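Speaker Notes: Automation at the Key and Small Parts Desk
Haf Probert, Operations, Vavero
Staff and partner briefing, 10/23/20

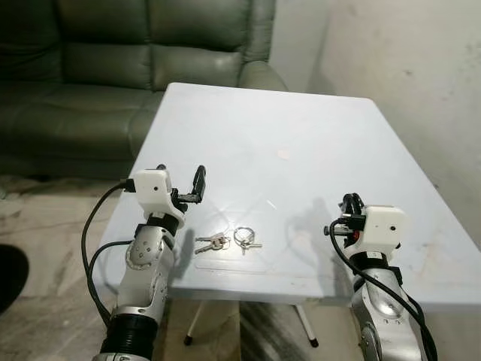 Slide 1. Opening

Good morning, and thank you to our colleagues from Russo for joining by phone. The purpose of this talk is to report on the first stage of automation at the key desk, to set out what has changed in the duties of the staff who work there, and to take questions before the second stage is approved.

Handouts are by the door. Please hold questions on pay grades until slide 7.

Slide 2. Background

Vavero has managed keys for rental property since 1953. For most of that time the work was done in one way. A set came back from a tenant, a clerk checked it against the card, and the set went to a hook or into an envelope. The cards were replaced by the Jiva record system, but the handling stayed as it was.

The desk now serves 159 buildings. Returns bunch at the end of the month, and in April the desk fell behind by 21 working days. Two members of staff gave up leave to clear it. Management has acknowledged that this should not have been asked of them.

(Pause here. Several people in the room were affected.)

Slide 3. What the arms do

The work at the station is done by two arms working from either side of a table. Key sets are laid out on the tabletop. The arms pick up a set, turn it so that the blades can be read, and place it in the tray for its building. The reading is passed to Jiva, and a clerk confirms the match on screen.

Keys are a hard item for a gripper. They are thin, they lie flat, they shine under the lights, and two keys on one ring seldom come to rest the same way twice. Sets with large rings are easier to lift than sets with small ones. Sets with a fob or a paper tag are still sorted by hand.

Slide 4. What the staff do

No position at the desk has been removed. The duties have changed as follows.

Laying out. A clerk places the sets on the table with space between them. This was expected to be a minor task. It takes up more of the morning than planned, and the schedule has been revised to allow for it.

Confirming. A clerk accepts or rejects each match. The clerk's decision is final, and a rejected set goes to the hand tray without further entry.

Exceptions. Bent keys, unmarked keys, mixed rings and disputed returns remain with the senior clerks. These cases were always part of the job. They now make up most of it.

(If asked: the exceptions work is more tiring than routine sorting. Staff said so in the April interviews and the finding is accepted. Rotation between the three duties is now every 2 hours.)

Slide 5. What staff have told us

I will read three comments from the interviews, with permission and without names.

"My hands are better. I used to go home with sore thumbs from splitting rings."

"I miss knowing the buildings. I could tell you the Batow Street keys by feel, and new people will not learn that."

"I would like to be told when the program is being changed. I came in and it was doing something different."

The second comment deserves attention. Knowledge of the stock was gained through handling it, and new clerks will handle less of it. From next quarter, each new clerk will spend the first weeks of training on hand sorting, with the arms switched off.

On the third comment, changes to the program will be posted at the desk the day before they take effect. The supervisor on duty may refuse a change during the month-end period.

Slide 6. Safety and conduct at the station

Staff do not reach across the table while the arms are powered. The stop control may be used by any person at any time, and its use is not recorded against an individual. Cables are to be checked at the start of each shift and any wear reported to the supervisor. Drinks are to be kept off the table.

Records of clerk decisions are kept for correcting the matching. They are not used in performance reviews. This is written into the agreement with staff, and Russo has signed the same terms.

Slide 7. Second stage

The proposal is to add a second station for envelopes and door cards - the layout is on page 4 of the handout. Two questions are still open. The first is the grade of the senior clerk role, given the change in the work. The second is cover during absence, as only trained staff may run a station alone.

Written comments should be sent to my office. They will be attached to the proposal in full.

(Take questions. Russo first, as their line closes early.)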